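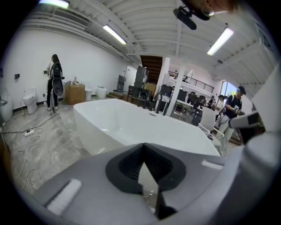 Kokdale, March

Eltari Club bathroom set: README

Welcome to our first proper data release! We're the student robotics club at Eltari, and this set holds nearly 3000 short clips recorded with hand-held grippers among bathroom fixtures. Everybody in the club had a go, first-years included, and we learned heaps.

What's in it
clips/ has the gripper video, one folder per session (9 in all)
labels/ has one text file per clip, with the task name and a start and end time
splits/ has our train and test lists. Test is 400 clips, all from the last two sessions.

The room
A big bright showroom with toilets along one wall and a white freestanding bathtub out on grey marble-patterned tile. Glossy white surfaces are brilliant practice for anyone working on depth — our own baseline still gets muddled by them.

Known problems
Labels in session 4 run half a second behind the video. Fix coming.
The wide lens bends everything near the sides, so undistort first if you need straight lines.
People walk through the background in lots of clips. Please don't try to identify anyone.

Using it
Free for coursework and club projects. If you train something on it, we'd love to see it — colour plots especially! Write to Yamila Bravo, who looks after the labels.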